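Kaewmanee Residents Forum > Shared Facilities > Recycling and Waste

Thread: Retention of thin plastic shopping bags in the ground floor pantry

Posted by: W_Srithong (Facilities Desk)
4/8/26

Residents are asked to note that the pantry drawer designated for reusable bags has reached capacity. Effective immediately, the drawer will hold no more than 65 bags. Bags in excess of that number will be removed at the monthly inspection. Bags should be free of food residue and folded flat before being placed in the drawer.

Please direct any objections to this thread.

Posted by: mspanos_4C

Thank you for the notice. I would request clarification on two points. Does the limit include the heavy canvas bags, and are thin produce bags accepted at all? The previous guidance, issued in January, stated that they were not.

Posted by: W_Srithong (Facilities Desk)

Canvas bags are stored on the hooks and are not included. Thin bags with handles are accepted. Produce bags without handles are not.

Posted by: Boonsong.S

I must register my disagreement. Thin bags with handles are the cause of the difficulty. They do not stay folded, and they tear on the drawer runner. I propose that the drawer be reserved for the thicker Zudberg type and that all others go to the film collection bin at Fenden.

Posted by: uthai_n

With respect, the thin bags are the ones most residents use. They fit the small bins in the bathrooms, and the thicker bags do not. Removing them would oblige households to purchase liners, and a roll of 100 is an unnecessary expense when a suitable bag is already in the building.

I would ask members to consider the type under discussion before a decision is made.

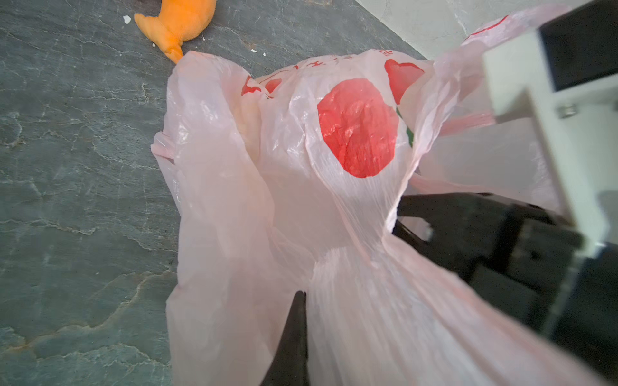 Thin-film shopping bag with handle, pink with red fruit print.

Posted by: Boonsong.S

The creasing is precisely my concern. A bag in that state occupies the space of several folded ones.

Posted by: mspanos_4C

It can be pressed flat by hand and folded lengthwise with the handles together. I have used this method for some time without difficulty. I support retaining the thin bags, provided that unfolded ones are removed.

Posted by: T_Saengthong

Seconded. I would also ask that no household leave more than 5 at a time.

Posted by: W_Srithong (Facilities Desk)

The comments are noted. Thin bags with handles will remain acceptable until the next inspection. Mr. Suksawat's proposal will be reviewed at that time.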